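Notas para la charla — jornada de puertas abiertas de Itia
Duración prevista: veinte minutos más preguntas

Arranque (sin diapositiva)
Saludar, dar las gracias a Ehsan Memon por la invitación. Preguntar quién ha tenido alguna vez una pinza en la mano. Suelen levantarla tres o cuatro, y con eso ya tengo con quién hablar durante la demo.

Contar cómo fue mi primera visita al taller, en febrero. Iba para una hora y me quedé toda la tarde — ¡y me perdí el tren de vuelta! Lo que me enganchó fue una cosa pequeñísima: ver a Colton Boychuk repetir el mismo agarre una y otra vez, cambiando solo el ángulo de entrada.

Bloque 1. Qué van a ver hoy
La pinza de mano la lleva una persona, así que se aprende con el brazo de uno, a su ritmo. Me encanta esta parte porque la gente deja de mirar y empieza a probar.
Dar los números despacio: 1131 tomas grabadas hasta ahora en el proyecto Rostwood, 167 de ellas hechas por visitantes. Repetir el segundo número, que siempre provoca murmullos.
Si preguntan por Hukeck, decir que es el nombre del banco de pruebas de al lado y que lo enseña Ehsan después del café.

Bloque 2. Antes de cerrar los dedos
Pausa. Beber agua.
Casi todo se decide en la aproximación. Los principiantes cierran demasiado pronto (yo la primera, y con público delante). Pedir a alguien de la primera fila que coja mi bolígrafo usando solo el pulgar y el índice, con la muñeca rígida. Luego otra vez con la muñeca suelta. ¡La diferencia se nota enseguida!

Pasar a la diapositiva.

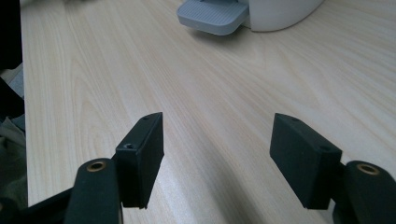

Foto: archivo de la jornada, Itia

Los dedos abiertos, la mesa de madera clara entre los dos, nada agarrado todavía. Señalar con el puntero los dos casquillos de color latón, uno en cada lado, que desde el fondo de la sala también se distinguen. Arriba asoma la pieza blanca y gris. Preguntar: ¿por dónde entraríais? Dejar que discutan un poco, es el mejor rato de la charla.

Bloque 3. Demostración
Mesa Sekiguchi, grupos pequeños, Colton lleva los turnos. Calculamos alrededor de 230 personas en todo el día, así que dos intentos por cabeza y a la siguiente. Los niños primero, si hay.
No corregir la postura hasta el segundo intento.

Preguntas
Repetirlas al micro. Si alguien quiere ver tomas, remitir al monitor de la entrada. Apagar mi micro antes de bajar.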